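3.2 Thread and knot security

Thread was bought from two suppliers, Rilasow and Collet, and kept in its packets until the day of use. Each length was cut to 400 mm, tied by hand over a smooth bar and pulled until it slipped or broke. Knots with fewer than 3 throws were left out of the main set - too many slipped early to be worth plotting.
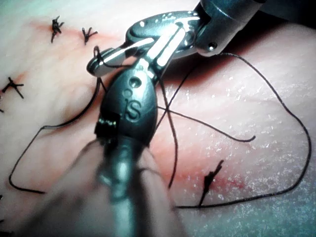
Ears trimmed to 3 mm. Longer ears did hold better in the Collet thread but the gain was small, and long ears rub, so we stayed with the shorter cut throughout. Soaking in salt water made little diffrence to either make. Full load curves are in the appendix.

Figure 2. Knotted suture and practice tissue.

Tying tension was harder to keep steady. One tier pulled the first throw much tighter than the others - see the spread in Table 4. A spring gauge from Sallarero was added from February onwards and the spread narrowed. 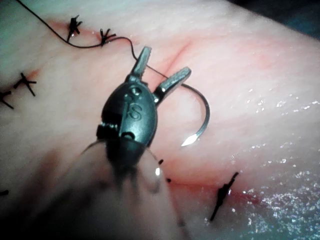
Results before the gauge are kept seperate for that reason. Pull speed was 500 mm per minute for all tests, same clamp, same bar. Room heat not controlled, only noted.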